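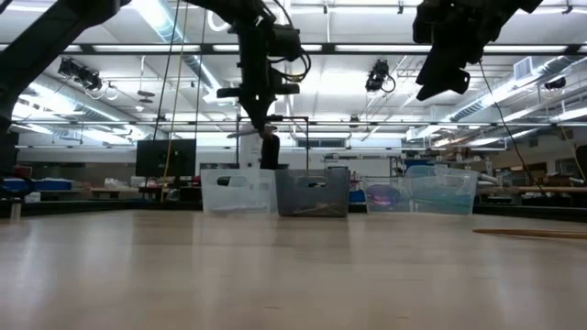 3. Materials and Method

3.1 Collection points

Household battery returns were recorded at 5 collection points in Utville. Four were in school buildings and one was at the Pirkine branch library. Each point used open plastic bins with handle openings, set at table height. Bins were emptied every Friday afternoon, and the contents were sorted by cell type before weighing.

3.2 Sorting

Cells were divided into alkaline, lithium and button types. Damaged cells were bagged separately and left out of the weight totals but kept in the count. Cells with unreadable labels were entered as "other."

3.3 Survey

A one-page survey was mailed to 2,000 households in the Stilis and Hashemi districts. It asked where used batteries are stored at home and how far the household would travel to return them. Reminder cards were not sent.

4. Results

The final count was 1,633 cells, of which 32 were damaged. Alkaline cells made up the largest group at every point. The library took in more button cells than any school. Returns fell during the September exam week and recovered the week after.

Survey answers from Hashemi are tabulated in Appendix B.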